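House rules for home robots

I've been sharing a house with robots for 13 months now, a floor cleaner and a little window cleaner, and I've ended up with a set of rules that I'm almost embarrassed to be strict about. My neighbour Chibuzor Oyewole says I run the place like a factory (he's fitted fire doors in a few, so he should know!). Anyway, steal whichever ones suit you.

1. Read the safety pages first
Yes, the boring bit at the front. Mine are both Zirnetti machines and the booklet has a whole page on where they mustn't be used. I've copied the main points onto a card inside the cupboard door.

2. Tether it before it touches the glass
Any window with a drop behind it gets the safety cord clipped on, every single time, even for a quick wipe. Clear the sill completely as well – plants, candles, the lot. A broad, bare ledge like the one under this harbour view is just what you want, with plenty of space to set the machine down while you sort out the cord.
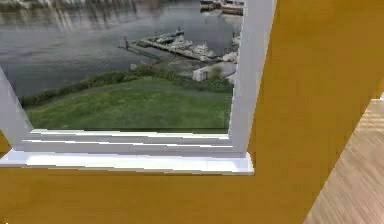

3. Keep the floor one on a timetable
Ours goes out at 3 in the afternoon, when the dog's out and I'm at my desk. Never overnight, and never with the stairs unguarded.

4. Charge where you can see it
Hard floor, nothing draped over the dock, and only the charger it came with. I did once try a spare from the Irnlow drawer of doom and won't be repeating that.

5. Check it over every January
Brushes, wheels, cord, clip. If the cord's frayed, bin it and order a new one before you do another pane.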